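From: Higinio Ayala
To: simulation-teaching list
Subject: Re: Length of debriefing for second-year nursing groups

Dear all,

Thank you for the replies in November. I promised to report what we decided in Keswood about the debriefing time, so I write it now, before the new term begins and I forget the details. 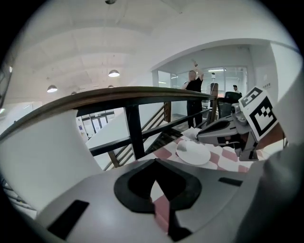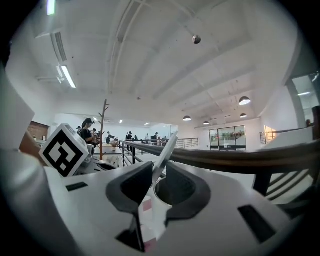 Barrera wrote that in Prarcombe they tried a debriefing of 40 minutes after each scenario and the students became tired, so they returned to 25 minutes and the quality of the discussion did not suffer. The question was also raised if the facilitator should speak first or wait.

We had the same discussion here. Last year we had 200 students in the second year, divided in 19 groups, and each group did the sepsis scenario and the medication error scenario. With the long debriefing we could not finish before the evening, and the last groups received less attention than the first ones. This was not fair to them.

Our decision is 25 minutes for sepsis and 30 for the medication error. The second one is more emotional — some students blame themselves very strongly — and it needs more time. The facilitator waits one full minute before speaking. It feels long, but please try it.

On the feedback forms: we collected 846 comments during the year, and I have read all of them. Many students ask to see the scoring sheet before the scenario. I am in favor, but two of my colleagues are against it, so for now we give it only afterwards.

> On the scoring sheet, did you write your own
> or do you use the one from the Firkeo package?
> Ours has no item for handover to the doctor,
> and the examiners complain every term.

We use the Firkeo sheet, with one page added for handover. It has four items and I can send it to anyone who wants it. Please write to me directly and not to the whole list. My new extension is 3407.

One more question from my side. Does anyone let the students who observe take part in the debriefing from the start? We ask them to stay silent for the first ten minutes and I am not sure it is a good rule.

With kind regards,
Higinio Ayala
Keswood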